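## 4.3 Comparación de manos: prueba en vacío

Esta sección se aplica a las manos Narnero y Dritberg montadas sobre antebrazo estándar. Repita el procedimiento completo con cada modelo antes de pasar a las pruebas de agarre (4.4).

**Requisitos previos**

- Controlador Barbosa encendido y sin alarmas activas.
- Cámara de cabeza calibrada según 3.2.
- Parada de emergencia al alcance del operador.

**Procedimiento**

1. Seleccione el perfil de mano en `Efectores > Perfil`. Un perfil equivocado invierte el sentido del pulgar.
2. Lleve ambos brazos a la posición de reposo y espere 2 s.
3. Fije el límite de corriente en 160 mA por dedo.
4. Ejecute `abrir_cerrar` con 1.000 ciclos en la mano izquierda y después en la derecha.
5. Extienda los antebrazos hacia delante, con las manos dentro del campo de la cámara de cabeza.
6. Gire la palma izquierda hacia arriba y levante la mano derecha con los dedos hacia arriba.
7. Compare la postura de la imagen con la del modelo en pantalla. Anote cualquier desviación por dedo.

> **PRECAUCIÓN:** no introduzca la mano entre los dedos del efector mientras el par esté activo, aunque el movimiento se haya detenido.

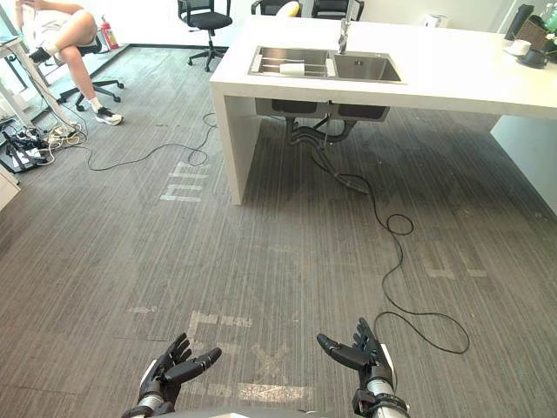 8. Desactive el par y guarde el registro con el nombre del perfil.

**Nota 1.** Si el pulgar no alcanza el tope, reduzca la velocidad a la mitad y repita desde el paso 4. Si el fallo persiste, consulte la tabla de errores del controlador.

**Nota 2.** En las manos Dritberg, revise el apriete de la muñeca cada 2.000 ciclos.

Revisión técnica: Kumaresan Panicker, Greltport.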